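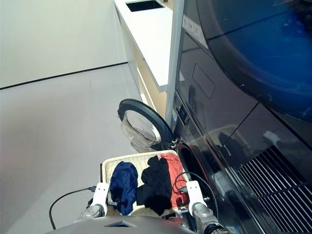 Test load, three garments: navy, black, coral. Front loader, door open.

9th March. Dye transfer, small mixed loads. Entry by M. Ogola, copy to Ita Phelan.

Purpose: find out whether the coral garment takes up color from the two dark ones when all three are washed together with no sorting. Ita holds that a cold wash with the Inen liquid is safe for this. I want a number before we put it in the care sheet.

Load weighed dry, 600 g for the three pieces. Cotton swatch 149 pinned inside the coral hem as the pickup reference. Detergent dose 11 ml, measured with the syringe because the cap markings are useless at that level. No softener.
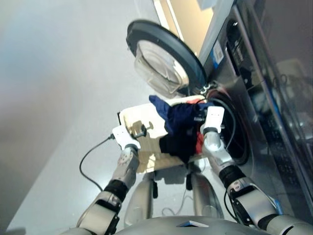
Load at the drum opening, navy uppermost.

Loading order is to be recorded from now on. In the Dalell runs we left it out and could not explain the spread afterward. Items go in as one heap, no shaking out. Check the gasket fold for lint before closing the door. Spin at the lowest setting.

Open question on the carrier. Wet darks should not sit on anything that can stain or shed fiber. Ita suggested lining the basket with a white cotton sheet. Agreed, but the sheet then has to be read for color too, so it gets its own swatch number.

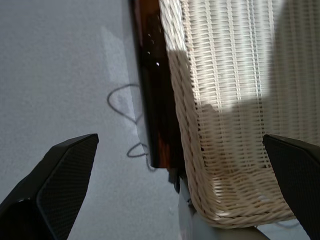
Basket, braided rim and inside weave.

Points on the basket itself. Pale weave, so any bleed ought to be easy to find on it. The small gaps along the inner edge are a nuisance with knits, where a loose loop can catch. Run a hand around the inside before each load and trim any strand end that stands proud. Wipe down with plain water only. The Mahrous cleaner leaves a film that reads yellow on the meter.

Knits need separate handling notes.
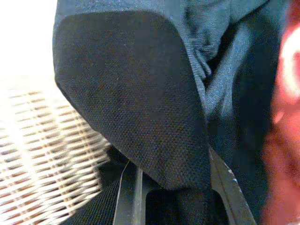 Hold them by a full fold of cloth, never by a single layer or a seam end, or the jersey stretches and the swatch pin pulls. Pin holes to be checked under the lamp at the end of the series.

Plan is 6 washes on the same load, swatch read after each one, air drying flat in between. Gevon meter to be zeroed on the white tile every time. Ita to order more swatches.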